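Notes from the Flirside Newsletter

Clearing out the hall closet

Well, June is here and I finally did it - I emptied the hall closet. I'd been putting it off since we moved to Flirside, and every time I opened that door something slid off the top shelf and onto my foot.
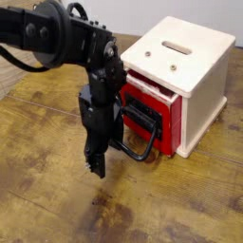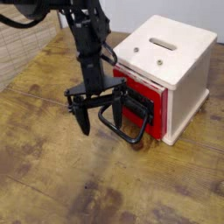 Wood underfoot and wood on top, both with a few stories in them.

I started at 7 in the morning with a big mug of coffee and a roll of trash bags, and I ended up filling 12 of them (12!). Most of it was paper. I found warranty cards for a toaster we gave away ages ago, a stack of Puletti catalogs, and 14 single gloves without a match among them. I kept two of the gloves for gardening, so don't tell my husband.

My one rule was that anything I picked up had to get a home before I put it down again. It slowed me way down at first, but by lunch I was flying. The good coats went to the Dustanow thrift shop, which takes drop-offs until 4 and will even help you unload the car. I came home with a lamp, but it's a very nice lamp and it only cost me some 7 dollars.

Next up is the pantry, and I'm a little scared of it. If you have a trick for spice jars that don't stack, please write in! I'll share the best ones next month, along with how far I got.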